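Zanex Community Help › Fabric handling › Good practice

Episode acceptance rules for garment folding: what counts as a valid start state?

Posted by mkestrel, Feb 8, 2022

We are writing the rules for a teleoperated folding set with two arms and one garment per episode. The January batch came to 2,356 episodes, and 138 of them were rejected by one reviewer and accepted by another. Nearly all of the disagreements concern the first second of the recording: where the gripper is, whether it is open, and how the garment lies.

Our draft says "the garment shall be placed naturally and the arm shall be at home". Neither term is defined. I would like wording that two reviewers will read the same way. We also need a view on whether trousers may start partly folded, and whether a leg may run past the side of the camera view.

Is there an accepted practice, or does everyone write their own?

Tien-fu Wei

I know of no published standard that covers this. The robot safety standards deal with the cell and the people near it, and say nothing about whether a recording is usable. You will have to write your own rules, so write them as conditions a reviewer can check from a single still.

For the gripper I would use: open, empty, pointing down, clear of the garment, no contact with the table. Drop "home". Home is a joint position, and a reviewer looking at video can't confirm it. If you need it, check it from the joint log with a script and keep it out of the visual rules altogether.

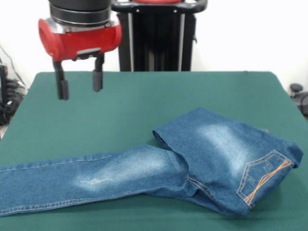 For the garment, don't try to define "natural". List the permitted start classes and have the operator record one before the episode begins. We use flat, partly folded and heaped. Partly folded is a perfectly good class for jeans, provided it is labelled as such. The trouble comes when it is mixed in with the flat episodes and the label says nothing, as the motion needed is different from the first grasp onwards.

On legs leaving the view: decide per camera. Our rule is that the whole garment must be visible in at least one fixed view at the start. A hem missing from a side view is accepted. A hem missing from every view is a reject, and the reject code should say so.

Two smaller points. Write "shall" only where failing the condition means rejection, and use "should" for everything else. Your draft has "shall" in both halves of a sentence that can't be tested — that alone could account for a good part of your 138. Second, give each rule its own number, so that reviewers cite the rule and you can see which one is producing the disputes.

dovecote_r

We just tell people to be sensible and bin the bad ones at the end. Works all right on Bepari, but that is a small set and only towels.

plinth44

Agree with Tien-fu Wei on start classes. I would add a calibration round before the rules are frozen. Take a sample of the disputed episodes, have 3 reviewers mark them separately against the draft, and rewrite any rule on which they split. On Trilico we needed 2 rounds. The rule that changed most was "clear of the garment", which one reviewer took to mean not touching and another took to mean not above it. We settled on not touching.

Keep the old wording with a version number. If the January batch was reviewed under the first draft, the record should still say so after you change it.

mkestrel

Thanks. I have split the start condition into separate numbered rules and moved home position to the log check. Start class will be a required field from the next batch. The January disputes will be reviewed again under version 2, with the original decisions kept alongside.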